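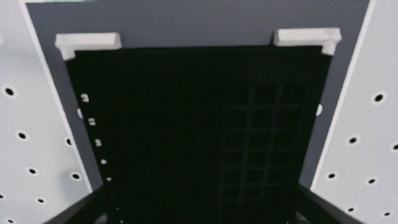 Bendow Wall Panel System with the Skenex Hook Set: a long review after a long winter

I have wanted a proper tool wall since we moved into this house, and for most of that time what I had was a coffee can of screwdrivers and a nail with a level hanging off it. So when my spouse asked what I wanted for my birthday I said pegboard, and I meant it, and I got it! It went up in January and it is now April, which I think is long enough to have an opinion worth reading.

A little background so you know who is talking. I am a hobby woodworker, mostly boxes and birdhouses, plus whatever the house needs fixed. I share the garage with a car, a chest freezer and a very large collection of plastic flowerpots. I'm not a contractor and I was not given any of this for free.

What comes in the box

The Bendow kit is four perforated metal panels, the mounting rails, a bag of screws and a sheet of instructions that is nearly all drawings. I liked the drawings. They show you which way up the rails go, and that's the one thing you really can get wrong (I did, on the first rail, and had two extra holes in the drywall to fill before lunch). The hooks are sold separately, and that annoyed me a bit. I bought the Skenex set, which has 100 pieces in a divided case, and I'll get to that.

Putting it up

Find your studs. Please find your studs. The kit includes plastic anchors and I'm sure they would hold a few paintbrushes, but I hang a framing hammer and a pair of bar clamps on mine and I wasn't going to trust them. The rails are slotted, so there's some room to slide things over when your studs aren't where the drawings would like them to be. My garage was built by somebody who measured by eye, and I still got every rail into wood at both ends.

Once the rails are level the panels drop on from above, and it is a very satisfying little clunk when they seat. You will want a second pair of hands for this. I did the first one alone with my forehead pressed against the middle of it and I don't recommend that to anyone.

The edges are folded over so there's nothing sharp to catch your knuckles on, and the finish is smooth enough to wipe with a damp rag. I've bumped mine with a ladder, a rake and one end of a closet door, and there's a small scuff from the rake and nothing else that I can find.

The bench underneath

I should say something about the bench, as the wall and the bench have to get along. Mine is the Votden 3460, a plain wood-topped thing that I bought secondhand and sanded down over a long weekend. If you are planning both, hang the panels high enough that you can still stand a tall glue bottle at the back of the bench. I left a gap the height of my hand and wish I'd left twice that. I knock the same jar of wood screws over every time I reach for the tape measure.

A wood top is also so much nicer to work at than the hard plastic one I had before. Things don't skitter around, it's kind to a chisel that slips, and when it gets ugly you can sand it and oil it and it forgives you. I put on two coats of oil the first time and I'd do it again tomorrow. My only other bench advice is to think about cords early. I ran mine down the side and along the back, and it has saved me a lot of swearing.
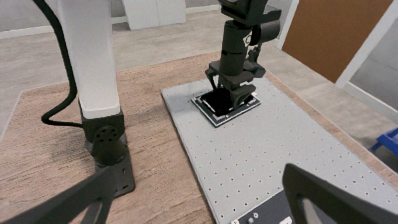
Light brown wood grain on the tabletop, with a thick black cable looping down at left.

The hooks

Now, the Skenex set. The straight hooks and the double prongs are great, nice and stiff, and they lock in with a small plastic foot that keeps them from coming out in your hand when you take the tool off. If you grew up with the old kind of pegboard you'll know exactly the misery I'm talking about. The little screwdriver rings are fine. The plastic bins are too shallow for anything except picture hangers and I've put most of them in the cupboard.

I also tried a small bag of Tian hooks because they were on the clearance shelf by the register. They fit, but loosely, and the longer ones droop. I use them for safety glasses and the dog's leash and they're perfectly happy doing that.

Labels! I resisted labels for weeks because I thought I'd remember where everything went. I did not remember. Now each section has a letter and a number on a card, printed as large as I could get it, and my family puts things back without asking me. Even the good scissors come home now. Put the labels above the section and not below it, or the tools will hang in front of them.

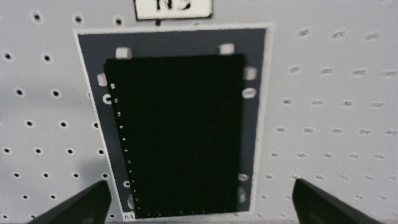 Perforated panel in light gray, with a dark panel mounted near the center and a label plate above it.

What I'd change

I'd like a few hooks included, even a handful, so you could hang something the same day. I'd like longer screws for people whose drywall is thicker than it ought to be. And I'd love a narrow panel for the odd strip beside the door, where I currently have the level, still on its nail.

Would I buy it again?

Yes, and I'm saving up to do the other wall, if I can find somewhere to put the flowerpots. If you're on the fence between this and the brown hardboard kind, and your budget stretches, go for the metal. Get the Skenex hooks, skip the bins if you can find the set without them, and have your pencil, level and stud finder out on the bench before you open the box.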